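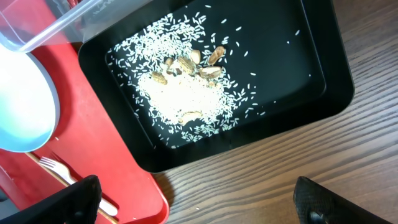

Upendo Khaemba reckons any gripper can pick up a nut shell if you let it try long enough, and that the only fair number is how much rice comes along with it. I agree with the second half.

So, the comparison. We have two sets of fingers on loan for the same pair of arms, the Stellham fingers and the Ukov fingers. The task is the dinner cleanup one: shells out of the rice, plates and bowls into the rack, fork and spoon wherever they belong. Both vendors say their fingers handle "mixed kitchen items". I have read that phrase on so many spec sheets that I've stopped seeing it.

What I want from this thread is a scoring method that doesn't flatter anyone. My current plan is 200 shell picks per finger set, same operator, same tray. A pick counts if the shell leaves the tray and gets to the container. Grains carried along get weighed at the end.

Tell me what's wrong with it.

Posted by drywall_anchor

----------

Same operator is what's wrong with it. By pick 150 your operator is twice as good as at pick one, and whichever fingers go second get the benefit. Swap every 20 picks or don't bother.

Posted by mossback

----------

Swapping fingers every 20 picks means re-zeroing the gripper every 20 picks. On the Ukovs that's four screws and a prayer. You'd be measuring how well somebody tightens screws.

Posted by tinsnips_9

----------

Then measure that too. If a finger set can't survive being taken off and put back on, I'd like to know before I buy it.

Posted by mossback

----------

I can live with swapping every 50. Also, to whoever sent me a private message asking why I don't just use suction: have you ever put a suction cup near dry rice?

One thing I didn't put in the first post. The wrist cameras matter more here than the fingers do, at least so far. From the head camera the right gripper covers part of the tray when it's down in the rice, and a tan shell on white rice is not a lot to go on at that distance. From the wrist you can tell which shells are lying open side up and which have grains banked against them. My operator barely looks at the head view once the arm is down.

Posted by drywall_anchor

----------

That's been my complaint about these two-arm setups for years. Everybody argues about fingers and then the thing misses because the hand is in the way of the camera.

Posted by tinsnips_9

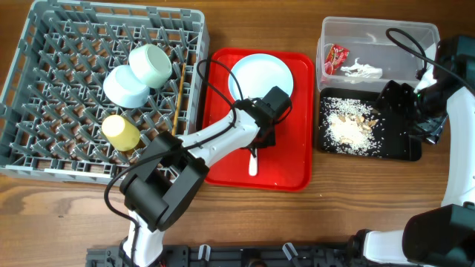 Does the controller matter for something this slow?

It matters a lot, mostly at the moment of contact. With the stock controller the fingers close to a set width and stop, so a thin shell gets crushed and a fat one gets dropped. The Pavlović controller closes until it feels a set load. On paper that's what you want for shells. I have 138 picks logged with it and I'm still not convinced, because the load reading drifts as the motors warm up and I spent most of a morning chasing it.

Posted by drywall_anchor

----------

"Closes until it feels a set load" is motor current. Call it what it is. There's no force sensor in there.

Posted by gantry_crane_pete

----------

Nobody said there was.

Posted by drywall_anchor

----------

The sales page does, more or less. I asked them in September and got a very long answer that didn't contain the word "current" anywhere. I'm not saying it's a bad controller. I'm saying a gearbox with any stickiness at all will eat a signal that small, and an empty nut shell is close to nothing.

Posted by gantry_crane_pete

----------

I ran the same controller on an older arm at Clivisstead and it was fine on cups and hopeless on anything light. Forks were a coin toss. What did you get on the fork?

Posted by lowtide

----------

Haven't scored forks yet. My guess is that both finger sets will do badly on a flat fork in a tray, because you have to get under it or pinch it from the sides, and with a raised rim close by there isn't much room to come in low. I'd rather score it last so a bad fork day doesn't sour the operator on the rest.

Bowls I have done. The Stellhams are better on a thick rim and I say that as somebody who wanted the cheaper ones to win. The trouble comes at the rack. Once a bowl is tipped in among the pegs the arm has to back away without dragging it out again, and for that part the wrist camera on the rack side is close to useless.

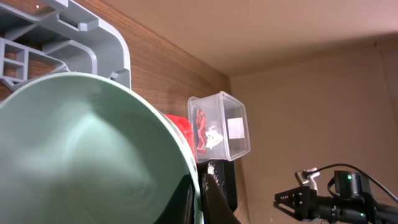 The bowl fills half the view and the rack you'd want to line up against is just a corner above it. So you go back to the head camera for the release, then to the wrist again for the shells, and the operator is switching views all session. I timed a few of those switches and threw the numbers out, they were all over the place.

Posted by drywall_anchor

----------

Don't throw numbers out! Messy numbers are numbers. If the switching time is all over the place, that's a finding about your camera placement, and I trust it more than whatever pick rate you end up with.

Posted by mossback

----------

Agree with mossback for once. Also, have you tried moving the wrist camera out to the side of the housing? You lose some of the fingertip but you get past the rim.

Posted by tinsnips_9

----------

Tried it on the old mount. The cable caught on things. I could route it differently, but then I'm testing three things at once and you'll all be back in here telling me so.

Posted by drywall_anchor

----------

We would.

Posted by lowtide

----------

Can I be the one to ask what this is for? The full run plus swaps plus weighing rice is days of work, and at the end you'll know which of two fingers is better at one snack on one tray. Change the rice to lentils and start over. I did a comparison like this once, 1,837 picks, four kinds of small parts, and the ranking flipped when we cleaned the finger pads. I never published it. I didn't believe it myself.

Posted by gantry_crane_pete

----------

It's for deciding which loaners go back. That's all. I'm not writing a paper.

But the pads are a good point and I don't have it in the protocol. Rice is dusty stuff, and the pads must be picking some of that up. New version: wipe pads at every swap, swap every 50, weigh the grains per block and not just at the end, keep the view switching times even if they're ugly. Forks last. The Pavlović stays on for both sets, and I'll write down how long the motors have been running at the start of each block so Pete can complain about it properly.

Posted by drywall_anchor

----------

Weigh the shells too. If you're crushing them you'll leave bits behind in the rice and still call it a pick.

Posted by gantry_crane_pete

----------

Fine, a pick with a cracked shell gets its own column.

Posted by drywall_anchor

----------

Put me down for the Ukovs winning on rice and losing on everything else. Narrower tip.

Posted by lowtide

----------

Narrower tip also pushes further into the heap before it touches the shell. I'd bet the other way, if I thought two sets of fingers off the same kind of arm would differ by more than the operator's mood.

Posted by tinsnips_9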